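Search the manual Enter keyword Go

Section 8. Hand check and fingertip care, Drirkeo two-arm cell

Do this section after any hand has been off the wrist, and again every 100 hours of running. The vendor booklet says the hands "keep their own zero." We have not found that to be a safe thing to believe, so the steps below assume they don't.

Before you start

Clear both arms of people. The stop button goes in the hand of whoever is standing nearest the table, and it stays there. A button lying on the bench doesn't count.

CAUTION: The fingers will close on yours at low power settings too. The booklet calls this "gentle contact." Keep your hands out anyway.

1. Power up the base and wait for both arms to report ready. The ready message comes up before the finger drives have finished starting, so give it 2 more minutes.

2. Open the left hand fully and hold it upright with the fingers spread. Look at it from the thumb side. If one finger leans toward its neighbor, go to Section 12.

3. With the left hand still open, bring the right hand over the felt and have it pick up something small and light. Pinch only, no palm.

4. Hold the pinch, then read the finger loads on the Tratunach panel. Write them down. The panel's green check mark tells you the numbers arrived, and we have seen it go green with a fingertip missing.

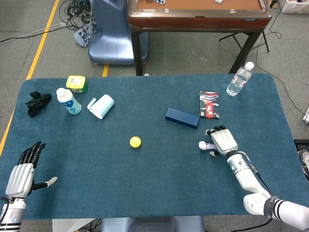
Tharindu Barua: I'd skip the panel reading altogether. On our cell the loads drifted all through July and the check mark stayed green the whole time. A pinch held over the felt, with somebody watching for slip, told me more than the numbers did.

We kept the reading in, mostly because service asks for it before they will talk to you. Do both, and if they disagree, trust the slip test.

5. Lower the object to the felt before opening the hand. Dropping it proves nothing about the grip.

6. Repeat steps 2 to 4 with the hands swapped.

7. Wipe the fingertips with a dry cloth. The Cukell cleaning fluid is sold for this job, but it left ours slick – try it on a spare tip first, if you try it at all.

NOTE: Check where the cable runs along the forearm while the elbow is bent. It should follow the arm without pulling tight. The self-test doesn't look at the cable, whatever the sales sheet says.

If the hand fails twice in a row, stop there. Running the automatic re-zero again and again will sometimes get you a pass, and the same fault comes back the next morning. Pull the hand and go to Section 12.

Revised 12/14/20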